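Triltside Desk Set: a simulated workspace for gathering manipulation examples
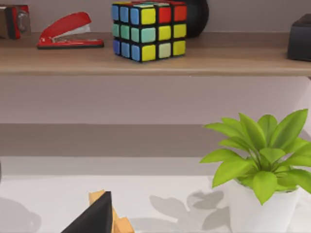
Desk Set, shelf-and-plant layout, with a wooden piece at the gripper.

If you have ever tried to teach an arm to pick things up, you already know where most of the time goes. It goes into collecting the examples, one after another, in a room that has to be tidied between takes, with a plant that somebody has moved to the windowsill and a stapler that has wandered off to another office. We spent a good long while doing it that way ourselves at Triltside, and the Desk Set grew out of wanting a desk that would stay where we put it (and that we could put back in a second when it didn't).

The Desk Set is a ready-made simulated desk with a shelf over it, meant for recording demonstrations by hand and turning them into training data for a learning policy. You drive the gripper, the software keeps the record, and at the end of the afternoon you have a folder of episodes that your training code can read. It runs inside the Zundon recorder, version 2 or later, so if your group is on Zundon already you can be collecting within the hour.

What's on the desk

We wanted it to feel like a desk a person works at, clutter and all. The layout at the top of this page has a white work surface, a wooden shelf with a red stapler and an unsolved Rubik's cube among the things on it, and a leafy potted plant that takes up a generous share of the right-hand side. The plant gets more comments than anything else we make! People love it or they ask how to switch it off (Layout menu, then Greenery). We would gently encourage you to leave it in for at least part of your collection. Its leaves put soft, irregular shadows on the desk, and a policy that has only ever seen a bare white surface can get into trouble the first time it meets something shadowy that isn't an object at all.

The full library has 54 household and office objects. Any of them can be set on the shelf as background or brought down to the desk as something to handle, and you can mark an object as fixed if you would like it to stay put however clumsy the driving gets. The wooden pieces are the ones we suggest starting with. They have flat, angled faces and a step or notch here and there, so there is a sensible way to grip them and several less sensible ones, and you'll want examples of the recoveries as well as the clean picks.

Recording

A session goes like this. You choose a layout, choose a task, and press Start. The gripper follows your controller, and the view from the gripper side is saved along with joint positions, gripper opening and the pose of every object that isn't fixed. Press Keep if you're happy with the take or Discard if you aren't, and the desk resets itself. You can also press Keep With Note, which we added at the request of a lab in Dullden that wanted to hang on to its failed grasps and label them. It has become the button we use most in our own work.

Please do take breaks. Driving a gripper is more tiring than it looks, and the takes recorded at the end of a long stretch tend to be hurried ones, with the fingers closing early and the approach coming in at the same lazy angle every time. Swapping drivers helps a great deal, and the recorder lets each driver sign in with initials so you can balance the set afterward.

Variation

Light direction, wall color, shelf contents and the starting position of the task object can each be varied on every reset or held steady for a block of takes. Our usual advice is to hold things steady while a new driver is learning and then open the settings up little by little. The random seed is stored with each episode, so a take that looks odd when you review it can be opened again exactly as it was.

What you'll need

- Zundon recorder, version 2 or later
- A graphics card with at least 4 GB of memory
- A supported hand controller (a keyboard works, but we wouldn't wish it on you for a whole day)
- Roughly 2 GB of disk space for the Desk Set itself, plus room for your episodes

Licensing

One license covers a single lab or team, on as many machines as you like. Anything you record belongs to you, and you're welcome to publish it. Teaching licenses are available for classroom use; write to us with a line or two on the course and we'll sort it out.

Coming up

Lūse, our companion kitchen counter, is due in November. It uses the same recorder and the same episode format, and anyone holding a Desk Set license will be able to try it before buying. If there's an object you're longing to see in either library, do send it our way. We read every request, and a fair number of the objects in the Desk Set got there because somebody asked.

Page updated Sep 23, 2023

We use cookies to remember your settings and see which pages are visited. Accept | Manage preferences

Contact | © Triltside | Back to top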